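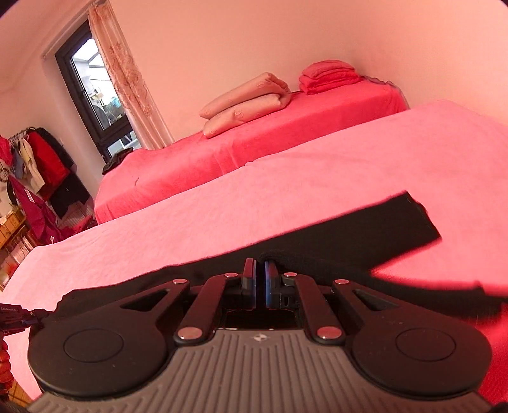

Wie kann ein Greifer etwas festhalten, obwohl er keine Muskeln hat?
Er überträgt eine Bewegung über Hebel und Gelenke auf seine beiden Finger. Bei vielen Greifern liefert ein Motor die Kraft, bei anderen die Hand eines Menschen.

Drückt man die Finger zusammen, wird der Gegenstand von zwei Seiten eingeklemmt. Zwischen Finger und Gegenstand entsteht Reibung. Sie verhindert, dass er wegrutscht. Deshalb tragen Greiferfinger häufig Polster, denn glattes Metall findet auf vielen Dingen schlecht Halt.

Warum ist Stoff schwierig?
Ein Bauklotz behält seine Form. Stoff dagegen knickt, rollt sich ein und sieht nach jedem Anfassen etwas anders aus. Für Maschinen ist das eine anspruchsvolle Aufgabe. Menschen spüren mit den Fingerspitzen, ob sie eine oder zwei Lagen halten - einem einfachen Greifer fehlt dieses Gefühl.

Das Heimprojekt Konero
Beim Projekt Konero wird zu Hause gebaut und ausprobiert. Erdal Gündoğdu und Wendy Goodall befassen sich dort mit dem Greifen weicher Teile. Als Arbeitsfläche dient ein Bett mit einer rosa Decke. Der Untergrund gibt nach, und die Finger müssen flach an den Stoff herangeführt werden.

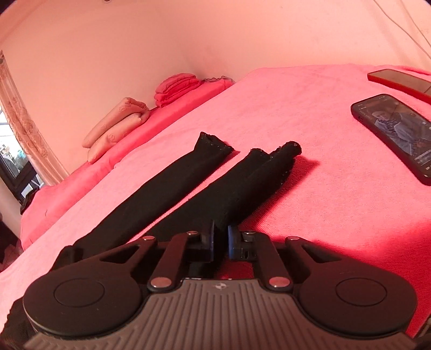
Drei schwarze Stoffschläuche vor dem Greifer.

Ein Schlauch aus Stoff lässt sich leicht flach drücken. Greift man ihn in der Mitte, hängen beide Enden herunter. Greift man ihn an einem Ende, kann man ihn über die Unterlage ziehen und gerade ausrichten. Liegen zwei Teile übereinander, sollte zuerst das obere genommen werden.

Zum Ausprobieren
Du benötigst eine Socke und zwei Holzlöffel. Lege die Socke auf eine Decke und hebe sie nur mit den Löffeln an. Wiederhole den Versuch auf einer Tischplatte. Notiere, an welcher Stelle du die Socke am besten fassen konntest.

Wörter zum Nachschlagen
Gelenk: bewegliche Verbindung zwischen zwei Teilen
Hebel: starres Teil, das sich um einen Punkt dreht und Kraft überträgt
Reibung: Widerstand, wenn zwei Flächen aneinander entlanggleiten

Text: Orla Keogh
Fachliche Durchsicht: Prakash Rajan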